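May 26, 2020

Slept in until eight and felt no guilt at all, then spent most of the morning on the phone to Grillano about the heater part. I was in the queue behind 12 other callers, so I drank two cups of tea and did the edges of the jigsaw while I waited, which was rather pleasant. The lovely woman who finally picked up says it's coming from Sarnska and might not get here before August!
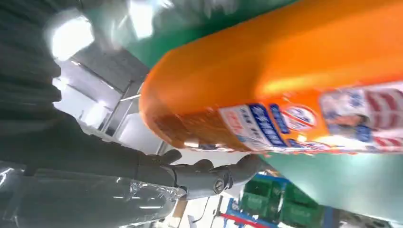
After lunch I walked down to the creek and back, in my good grey coat, with the wind right up my sleeves. The wattles look tired but the magpies were in fine voice. I came home with my favourite sort of appetite and had soup and toast, then finished up to page 76 of the library book. Bed early, I think, with the extra blanket.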